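Home | Guides | Workshop | Suppliers | Contact
Print this page | E-mail to a friend

How to plan and budget for your first sack-handling robot

By Ah-rin Ok

Buying a robot for a small packing room is a lovely job (I've now done it twice and would happily do it again!), but the money goes further if you do the planning with a pencil first. This guide covers the weeks before you ring a supplier.

Step 1. Write down the jobs, hand by hand

Stand beside the person who does the work and note every separate thing the hands do. Gathering the neck of a sack is one job. Holding it and cutting it is another. Put each on its own line, and next to it write which hand is only holding. Two holding hands often means two arms, and your budget changes on the spot.
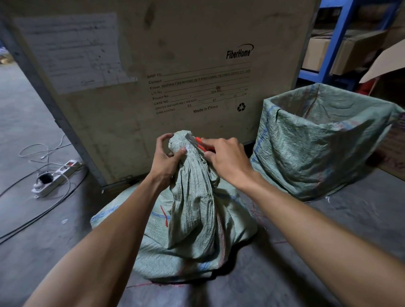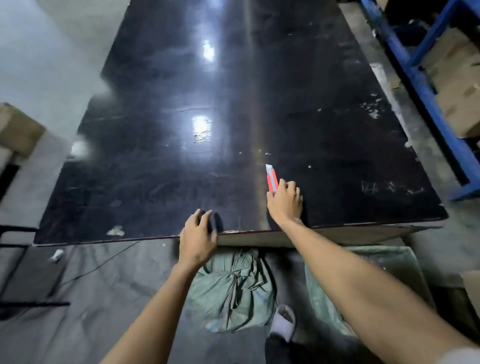
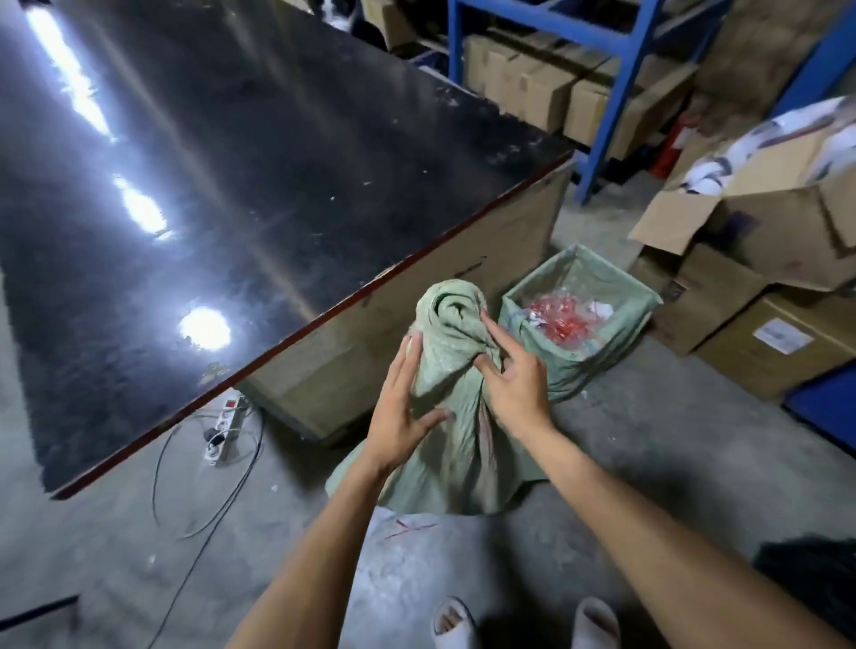

Floor space comes next, and it deserves its own line in the budget. Measure the gap between the bench and whatever stands opposite, then draw the robot's full reach over it, with the guarding included. Mark the sockets as well. A power strip lying on the concrete with its cables looped round it, as in the first and third pictures, will need to be moved before anything with a base plate arrives, so get a price for a proper fixed supply while the electrician is already there. Add the racking to the same drawing!

Step 2. Sort the jobs into now, later and never

Woven sacks are floppy and no two fold the same way, so I put anything to do with knots under "later". Lifting a closed sack from one fixed spot to another is a fine "now". Knife work went straight into "never" on my list, and I sleep well.

Step 3. Ask for a trial with your own sacks

Clifford Kennedy at Drorau ran ours, and he asked for 20 sacks, filled and tied exactly as we do them. The gripper managed 19. That one failure was worth more to me than the whole brochure, as it led us to the softer finger pads before we'd paid for the hard ones.

Step 4. Add up the small things

Spare pads, a stand, cable covers, a day's training, someone to take the old bench away. I set aside £1,000 for these and had £300 left in June, which went on a second set of pads. Hooray!

Step 5. Get two quotes on the same sheet

Send both suppliers your list from Step 1 and ask them to price it line by line. Ostomura did this without a murmur. Check who pays for call-outs in the first year, and get the answer in writing.

14 comments | 32 shares
Print | E-mail
Next guide: Choosing a gripper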